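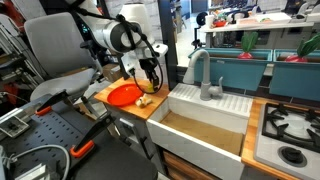
Play food and a red-orange plate on the wooden counter.

Skesora: small-field hangar rents

Hi! I'm Iida Rissanen, and I keep this list of what people pay to park light aircraft. It started when my own hangar bill jumped and I wanted to know if I was getting fleeced (I was, a bit).

What's in it

400 rows, one per rental. Columns are field, hangar type, door width in feet, monthly rent, power yes/no, and notes. Tie-downs are in a separate file, tiedowns.csv, so please don't mix them in, the prices look silly side by side!

Where it came from

Mostly phone calls. Killian Royer did the fields up north and Lejla Georgiev typed in the old Redard price sheets, which were faxes, poor woman. Rents are as quoted, before tax.

Known problems

15 rows have no door width. Cernness shows up under 2 spellings. Shared hangars list the whole rent, so divide it yourself. Anything marked "ask Toivo" means Toivo Toivonen has the paperwork and I don't.

Changes

Jan 8, 2019: fixed 7 rents that were yearly, not monthly. Next round of calls is in June.

Use it however you like, just mention Skesora.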